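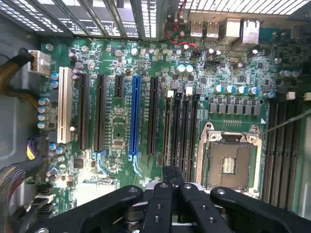

Wondimu Feyisa wrote in to ask why a computer gets warm when it has no fire in it and hardly anything in it moves. He had put his hand near the back of the family computer on a Friday afternoon and felt warm air coming out. He wanted to know where the warmth came from and where it went.

The short answer is that the warmth comes from electricity. The longer answer takes a few more steps.

What heat is

Everything is made of tiny bits called atoms. They are much too small to see. Atoms are always jiggling, even in a thing that looks perfectly still, such as a spoon in a drawer. When the atoms in the spoon jiggle faster, the spoon is warmer. When they slow down, it is cooler.

Rub your hands together hard and they feel warm. The rubbing makes the atoms in your skin jiggle faster.

How electricity makes heat

Electricity in a wire is a stream of even smaller bits called electrons. They move along through the metal, bumping into things as they go. Each bump gives the atoms in the metal a little push. The atoms jiggle more, and the wire warms up.

In a toaster, this is what we want. The wires inside are made of a metal that is hard for electrons to get through, so there are a lot of bumps and the wires glow orange. In a computer, nobody needs the heat, but it comes anyway. The chips are full of very small switches that turn on and off all day long, and every time a switch changes, a little electricity turns into heat.

A home computer that is working hard might use 200 watts. A watt is a measure of how fast energy is being used. Nearly all of that energy ends up as heat in the room. A small night light might use only 2 watts, and you would have to hold your hand close to it to feel anything.

How heat moves

Heat always goes from a warmer place to a cooler one. There are three ways for it to travel.

The first is called conduction. This is heat passing between things that touch. Put a metal spoon in a bowl of hot soup and after a while the handle gets warm too. Metal is good at this. Wood is not, and that is why many cooking spoons are made of it.

The second is called convection. This is heat carried along by moving air or water. Warm air is lighter than cool air, so it rises, and cool air slides in underneath to take its place.

The third is called radiation. This is heat that crosses a space without needing air at all. The heat of the sun reaches us this way.
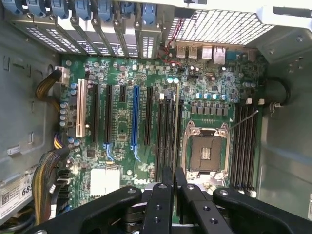
A machine that makes heat needs a way to let it out. If the heat stayed inside, the parts would get hotter and hotter until they stopped working properly. Engineers plan a path for the air, with a place for cool air to come in and a place for warm air to leave. The holes matter as much as the fan does. A computer case can have small rectangular holes in the metal slot covers and a grille of fine square mesh next to them, and air can pass through both. Many small holes let air through while keeping out fingers, coins and pencils.

Try it yourself

You need a metal spoon, a wooden spoon and a mug of warm water from the tap. The water should be almost 40 degrees Celsius, like a bath. Stand both spoons in the mug and wait while you slowly count to 200. Then touch the two handles near the top. Which one feels warmer? Write down what you find, then try again with a plastic spoon.

Words to know

Atom: a tiny bit of matter that everything is made of.
Electron: a very small part of an atom. Moving electrons make an electric current.
Watt: a measure of how fast energy is used.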